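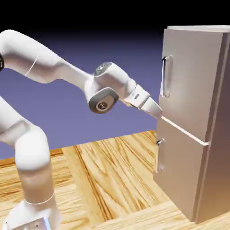 Food Storage and Preservation
Handout 4: Domestic refrigeration

4.1 The vapour compression cycle
A household refrigerator moves heat from the cabinet to the room. The refrigerant evaporates at low pressure inside the cabinet and takes up heat. The compressor raises its pressure, and it gives up that heat in the condenser. An expansion device, usually a capillary tube, returns it to low pressure.

4.2 Cabinet temperature
Keep the fresh food compartment between 3 and 4 °C. Growth of most spoilage bacteria slows at this range but does not stop. Listeria can still multiply, so use-by dates apply to chilled food.

4.3 Door openings
Cold air is denser than room air and spills out at the bottom of an open upright cabinet. Moisture in the incoming air settles as frost on the evaporator and reduces heat transfer.

Before the Ancombe practical, read section 6 of the course notes and bring a probe thermometer.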